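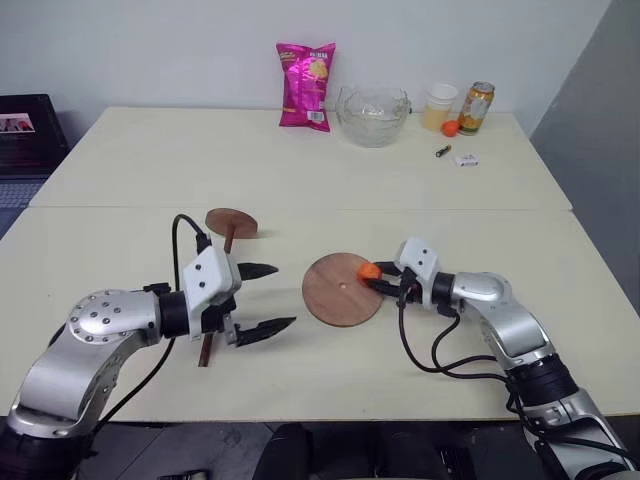 Pluven is a method for teaching two-armed robots to handle tall household objects that tip over easily. It was developed at the Sanness laboratory by Hélène Dufour and Dimas Chong, and first described in a report dated 2018-02-03. The method learns from human demonstrations and uses camera views taken from the head of the robot.

Background

Earlier work at Sanness treated each arm as a separate learner. This did well with small items such as fruit, but poorly with objects whose weight sits high above a narrow support. Dufour suggested that a single model should predict the motion of both arms — including the times when one of them only waits.

Method

Training uses 3,792 short demonstrations, recorded by operators who steer the arms by hand. Each one is split into reaching, closing, moving and releasing. The model predicts the next seven motions of both arms at every step, then discards all but the first few and predicts again.

Household items are left at the back of the table during training so that the model learns to ignore them. Stands are gripped by the rod, low down, where a small error in height matters less. 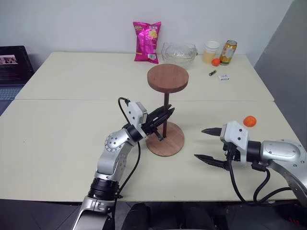
Results

The authors ran 446 trials, and 285 of them were scored as full successes. Most failures came from closing the fingers too early. Zahira Tambunan later repeated the tests at Humcombe with a different table height and found the same pattern of errors.

Related work

Manurung, a method by Aisyah Rahman and Nabila Rahman, came out in April of the same year. It uses the same kind of demonstrations but adds force readings at the wrist — a change that later versions of Pluven also took up.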